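Planner notes, 22 October 2024

Quick one, kettle's on. Finally ripped the old planner out of Wondex and dropped the new one in. Should have done it months ago. The old one would sit there chewing for ages on anything below counter height, then hand back a path with a giant elbow swing in it. Legal path. Horrible path.

New setup: sample 60 grasps, throw out the ones that can't be reached, plan to whatever's left, cheapest one wins. Capped at 600 iterations per try. Most of my time went on the cost function, and teh rest went on finding out I had two joint limits swapped in the config. Great evening.

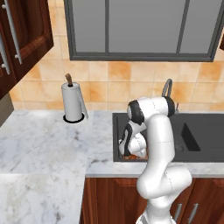
Collision checking in tight spots is the bit I care about now. Open counter is easy, any planner can do open counter. Sinks are nasty because you've got walls on the sides and then stuff hanging over the top as well. With the hand down in the left basin like that, the upper link is right up beside the faucet, and my collision model for the faucet was one fat box. So the checker screamed at everything. Swapped the box for 13 little capsules following the curve of the neck and suddenly there's room to move. Also the target is mostly hidden under the hand by then, so I've stopped re-running pose estimation on the way down. Freeze the last good estimate, go with that. Crude but fine for now.

Still broken: the retreat. It plans the way out as a brand new problem and forgets the way in was perfectly good. Going to try just reversing the approach and only replanning once the wrist is above the rim. Also the logger writes every state twice, no idea why, havent looked.

Code's on the Stestness branch if you want a poke at it. Don't use the colour presets in the viewer, they're wrong. Hoping to have the retreat sorted in November.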